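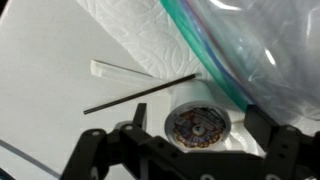
The Coffee Corner, Week Three

Print this item | E-mail this item

Apr 11, 2020

So I finally did it. After two newsletters' worth of promising, I went through every last thing that lives near our coffee machine, and I have opinions! If you're new, the coffee corner is the bit of the house I keep writing about when I'm supposed to be writing about something else. It feeds three adults and one teenager who thinks she's an adult, and since March it's been getting used from six in the morning until way past the point anyone should be having caffeine.

I started with the small stuff, and I'd tell anyone else to do the same. Lay a sheet of paper towel on a white table and put things on it in little batches, so you can see what you've got. Stirrers, pods, zip-top bags, skinny black sticks that may or may not have come with something. I had one pod with a donut printed on the lid, sprinkles and all, and I refuse to drink it because the lid is too cute. (It's staying. I'm allowed one.)

My rules for the small stuff were pretty loose. If it touches a drink, it goes in a clear zip bag. If I couldn't say what it was for after thinking hard, it went in the "ask the house" bag, which sat by the fruit bowl for two days. The stirrers were the big surprise. I bought a box of 297 from Clotthorpe last August for a birthday brunch, and we must have used a dozen, tops. I like the flat white plastic kind for powdered stuff like cocoa, they get down into the corners of the mug better than a spoon does. But they don't need to live on the counter in a heap, so now a handful sits in a bag and the rest went up high.

Pods, well, pods roll. I'd had them loose in a bowl forever and every time somebody reached in, one would make a break for it and go under the radiator. For now they stand on their ends in a shallow box. I looked at one of those Gosach carousel things that holds 50 and spins, and it's very handsome, and I closed the tab when I got to shipping. Maybe for my birthday.

Then came the shelves, and oh boy. I'd been telling myself the pale wood shelving by the machine was "storage." It was mostly a place where packaging went to retire. I keep cardboard because you never know, and crumpled brown paper because it's good for wrapping mugs, and at some point I'd tucked some silver foil in next to the flat clear sheets in the lower part. Those sheets are left over from a picture-frame project I gave up on. I've measured them twice and they fit nothing we own. Any takers, write to me!

What I've settled on is top compartment for paper and cardboard only, lower one for flat things that can lean. It isn't pretty yet. The cables near the black stand are a whole separate Saturday-type job and I'm not ready to talk about it. I did go through the cardboard and flatten what I could, and kept one bag's worth of the brown paper. 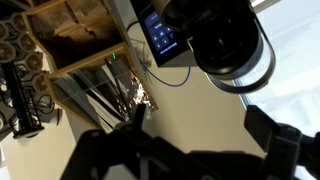
Marisela wrote in to say that leaning sheets will slide on her every time unless there's a strip of felt under the bottom edge, and that she cuts hers from old slippers. I love this and I'm stealing it. I have exactly one old slipper and no idea where its partner went.

Next time: mugs. We have too many and everybody has a favorite that they'll defend to the death, so pray for me. I'm also going to try the Lukáč descaling powder a few of you swear by, and I'll tell you how it goes, good or bad.

Comments (3)

beanqueen444: Please do the mugs! We got ours down to two each and there was a lot of pouting for a week, then it was fine.

Dot in Ohio: I keep my stirrers in an old toothbrush holder. Works great, and guests never guess.

rpk: What size are the clear sheets? I'm building a little cold frame for lettuce and might take them off your hands.

You're getting this because you signed up for the Atach home newsletter. Change how often you hear from us or unsubscribe at any time. This site uses cookies to remember your settings. By reading on, you agree to their use.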